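로봇팔 시연 데이터 모으기: 주방 조리대 편

지난번 글에서 팔 캘리브레이션까지 끝냈으니까 이번에는 드디어 데이터 모으는 얘기를 해볼게요! 저는 Mirnel 프로젝트에서 주방 정리 작업을 맡고 있고, 반년 가까이 조리대 앞에서 조종기만 붙잡고 살았습니다. (꿈에도 나와요.) 모델 구조 얘기는 다른 분들이 잘 써두셨으니 저는 사람이 손으로 하는 부분만 적습니다.

준비물

원격조종이 되는 팔 하나, 두 손가락 그리퍼, 녹화용 컴퓨터, 그리고 집을 물건들. 녹화 프로그램은 저희가 쓰는 Jodach 기준으로 설명하는데 다른 걸 쓰셔도 순서는 거의 같아요. 물건은 처음부터 어려운 걸 고르지 마세요. 장난감 음식이 최고입니다. 떨어뜨려도 안 깨지고, 색도 또렷하고, 몇 번을 집어도 모양이 그대로거든요. 유리컵은 나중에, 정말 나중에 하세요.

1단계. 작업을 한 문장으로 쓰기

"레몬을 접시에서 집어 도마 위에 놓는다." 이 정도면 됩니다. 문장에 '그리고'가 두 번 들어가면 작업을 쪼개세요. 저는 처음에 "조리대를 정리한다"로 시작했다가 같은 이름 아래 전혀 다른 동작이 잔뜩 쌓여서 8월에 모은 걸 거의 다 버렸습니다. 아직도 속이 쓰려요.

2단계. 조리대 꾸미기

실험실 책상처럼 싹 치우고 싶은 마음, 저도 압니다. 그런데 진짜 부엌에는 양념통도 있고 토스터도 있고 전선도 늘어져 있잖아요? 뒤쪽에는 통이나 병을 몇 개 세워두고, 도마나 쟁반은 일부러 조금 비뚤게 놓으세요. 대신 팔이 지나갈 길은 꼭 비워두시고요. 케이블이 도마 모서리에 걸리면 그 에피소드는 그냥 끝이에요. 녹화 전에 팔을 양 끝까지 한 번 천천히 움직여보면 어디서 걸리는지 금방 보입니다.

가전제품은 코드를 뽑아두고 시작하세요. 이건 타협 없음!

3단계. 시연 녹화

팔을 시작 자세로 보내고, 녹화를 누르고, 2초 가만히 기다렸다가 움직입니다. 끝나고도 똑같이 2초. 앞뒤에 멈춘 구간이 있으면 나중에 자를 때 정말 편해요.

움직임은 답답하다 싶을 만큼 고르게 해주세요. 망설이다가 확 꺾는 버릇이 있으면 모델이 그것까지 고스란히 배웁니다. 제 첫 모델은 레몬 앞에서 꼭 한 번씩 움찔했는데, 영상을 돌려보니까 제가 그러고 있더라고요 ㅋㅋ

집기에 실패하면 어떡하냐는 질문을 많이 받는데요, 한 번 놓쳤다가 자연스럽게 다시 집었으면 살려두세요. 다만 'recovery' 표시는 꼭 붙이고요. 물건이 바닥으로 굴러갔거나 중간에 손으로 건드렸으면 미련 없이 지웁니다.

4단계. 배치 바꾸기

같은 배치로는 최대 75개까지만 찍습니다. 그다음엔 접시 위치를 옮기고, 도마 각도를 틀고, 뒤에 있는 통 순서도 섞어요. 조명도 가끔 바꿔주면 좋습니다. 배치를 바꿀 때마다 시작 사진을 한 장 남기고 폴더 이름에 배치 번호를 넣으세요. Puscombe 쪽 팀은 이걸 엑셀로 따로 관리한다는데 저는 귀찮아서 폴더 이름으로 버티는 중이에요.

참, 조종하는 사람도 바꾸는 게 좋아요. 저랑 Lerato Du Plessis가 번갈아 찍는데 둘이 집는 방향이 완전히 다릅니다. 저는 위에서 내려찍는 편이고 Lerato는 옆에서 슥 들어가요. 섞어놓고 학습시킨 쪽이 낯선 배치에서 훨씬 덜 헤맸습니다.

5단계. 그날 안에 검수하기

미루면 절대 안 해요. 경험담입니다. 저는 녹화가 끝나면 바로 두 배속으로 돌려보면서 이 정도만 확인합니다.

- 그리퍼가 열리고 닫히는 값이 영상과 맞는지
- 중간에 끊긴 프레임이 없는지
- 작업 문장과 실제 동작이 같은지
- 손목 카메라가 뿌옇지 않은지 (기름때가 은근히 잘 묻어요)

한번은 58개를 찍고 나서야 그리퍼 값이 하나도 저장되지 않은 걸 알았어요. 그날 저녁은 라면이었습니다. 그 뒤로는 첫 에피소드를 찍자마자 무조건 열어봐요.

얼마나 모아야 하나요?

작업마다 달라서 딱 잘라 말하긴 어려운데, 저희 조리대 세트는 전체 작업을 합쳐서 에피소드 2000개를 목표로 잡았어요. 처음 해보시는 분은 배치 하나만 채운 다음에 일단 학습을 돌려보세요. 성능은 별로여도 데이터에 뭐가 빠졌는지가 보이거든요. 물건 왼쪽으로는 아예 갈 생각을 안 한다든지, 그런 거요.

저장 형식 변환이랑 Asamoah 서버에 올리는 방법은 다음 글에서 따로 쓸게요. 조종기 감도 설정이 궁금하신 분은 댓글 남겨주시면 제 설정 파일 공유해드리겠습니다!

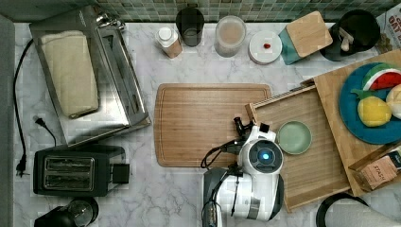 장난감 음식과 도마, 쟁반을 놓은 조리대 배치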